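How I Finally Got on Top of the Laundry (Small Apartment Edition)

I used to do laundry the way I did my taxes, which is to say all at once, in a panic, with things piled on the couch. Then we moved into the Bisbridge place, where the washer lives in a closet off the kitchen and there is no room to let anything build up, and I had to get a system. I've been doing it this way since May and it has stuck, so I'm writing it up for those of you who keep asking in the comments.

What you need

A hamper with two sections. Mine came from a shop called Hellau and it's nothing special, just a frame with two bags hanging off it. One bag is lights, one bag is darks. If you have room for three bags, go wild, but I don't!

A mesh bag with a zipper for small stuff.

A folding drying rack. I have the Nuleck one with the wings that flip out. It's a bit wobbly when it's full on one side, so load it evenly or put it against a wall.

A flat surface that you can clear off. More on this in a minute.

Step 1: Sort when you take things off

This is the whole trick, really. When the shirt comes off, it goes in the right bag. I turn things right side out at the same time (jeans are the exception, those go in inside out so they don't fade as fast). Check pockets now too. I washed a lip balm once and found out the hard way what that does to a load of T-shirts, so please check your pockets.

Step 2: Run small loads, and run them early

I put a load in at 7 a.m. while the coffee is going. Fill the drum loosely, maybe three quarters full. You should be able to get your hand in on top of the clothes without pushing. Cold water for nearly everything, warm for towels and sheets.

Go easy on the detergent. I was filling the cap to the top for years and wondering why my towels felt like cardboard. For a small load I use 2 tablespoons and that's plenty. If you open the door at the end and things feel slick, you used too much, so run one more rinse and cut back next time.

Step 3: Shake, then hang

Take every piece out and give it one good snap before it goes on the rack. It takes no time and it saves you ironing. Shirts go on hangers, buttoned at the top button. Sweaters lie flat on a towel, never on a hanger, unless you like shoulder bumps. Socks I hang by the toe — the elastic at the top lasts longer that way, or at least mine seems to.

Leave some air between things. If the rack is packed tight, everything in the middle will still be damp at bedtime and it'll start to smell like a basement.

Step 4: Fold it the same day

Okay, the flat surface. I know it's tempting to use the bed, but then bedtime comes and the pile moves to the chair, and you know how the chair goes. I use a table at standing height and I wipe it down first. Do the big pieces first so the pile shrinks fast: towels, then pants, then shirts, then underwear.

Socks come last. Lay them all out flat before you match any of them, and smooth each one with your hand so you can see the heel. Then put one on top of the other, heels lined up, and fold in half toward the cuff. I stopped rolling them into balls because the cuffs were getting all stretched out.

Any sock without a partner goes in a little jar on top of the washer. I empty the jar once a month and you would not believe how many reunions happen in there.

Step 5: Put it away before you sit down

Sorry. It's the worst one and I don't have a hack for it. I put on a podcast, and one short episode gets me through every drawer.

A few things people have asked

Dryer sheets? I quit using them. Wool balls work fine for the towels, which are the only thing I still tumble dry.

What about whites going gray? Wash them on their own, in warm water, with a scoop of washing soda. Two or three washes should bring them back some.

How long does all this take? On a normal day I'm done with the folding in 11 minutes. Sheet day is longer, and I still can't fold a fitted sheet nicely. Mine gets bundled up and shoved inside its own pillowcase.
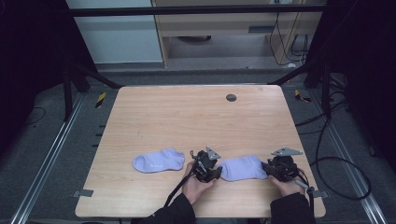 Posted by Triantafyllou in Home & Laundry | 49 comments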